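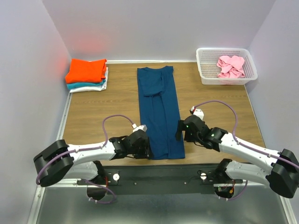
*A navy garment folded lengthwise on the tabletop, with the finished stack at upper left and the basket at upper right.*

Marichka Kravchuk has written folding instructions for laundries and clothing stockrooms for most of her working life. Her current employer, Pratilwood, supplies shelving and work surfaces to both. She spoke with us on 5/23/21 about long folds, stack order and the layout of a folding table.

Her first subject was the lengthwise fold. A garment is laid flat, the sleeves are brought in over the body, and the sides are folded toward the center line until the piece is a tall, narrow rectangle. Only then is it shortened.

"Most people shorten too early," Kravchuk said. "They bring the hem up while the sides are still uneven, and the error gets doubled. After the second cross fold you can't reach it anymore. You have to open the whole thing."

Sleeves are the usual source of trouble. A sleeve folded over the body adds thickness to one part of the panel, and the finished piece will lean toward the thinner side when others are placed on it. Kravchuk's instruction sheet calls for the sleeve to be laid parallel to the side of the garment, with the cuff pointing at the hem. If the sleeve is longer than the body, the cuff is turned back once.

She does not ask for a wrinkle-free panel. Wrinkles that run in the direction of the fold can be smoothed with the flat of the hand before the next step. Wrinkles that run across it are a sign that the fabric has been pulled, and the sheet tells the folder to release that end and lay it down again.

"Press, don't pull," she said. "A knit will stretch and then come back after you have let go. You fold a straight edge and a minute later it is a curved edge."

The finished width on her sheet is 20 centimeters for adult shirts. That figure came from a shelf made for a customer called Stasiv, whose bays are 35 centimeters deep. The width stayed in the sheet after the shelf was redesigned. Her colleague Hubert Kofler has argued for a wider fold, on the grounds that fewer layers leave fewer creases. Kravchuk agrees with him about the creases and has kept the number.

"Hubert is thinking about the shirt," she said. "I am thinking about the row. Two widths on one shelf and the row falls over."

On stacking, she recommends placing each piece with its folded edge facing the same way, and she prefers low stacks on the table itself. A low stack can be lifted with both hands and moved to a shelf without shifting. Color order is left to the customer. Some stockrooms sort light to dark, and others stack in whatever order the garments come out of the basket. The second method is faster.

The table takes up more of her sheet than the folds do. Unfolded items go in one far corner, finished items in the other, and the center is kept for the piece being worked. She favors a basket with open mesh sides for the unfolded items, mainly for air circulation, and a wood surface with a smooth finish so that fabric can be turned without catching. Pratilwood's standard top for this purpose is 800 millimeters deep. Kravchuk would like it shallower.

"At that depth a short person is leaning to reach the basket," she said. "Keyvan Karimi in our workshop made a test top for me and took some off the back. It was better. Then there was no room behind a long garment, so he put half of it back."

The next version of the sheet is planned for July. It will have 4 pages, and the section on sleeves is to be rewritten. Kravchuk has also been asked to add fitted sheets, a request she has turned down before.

"They go on a different table," she said.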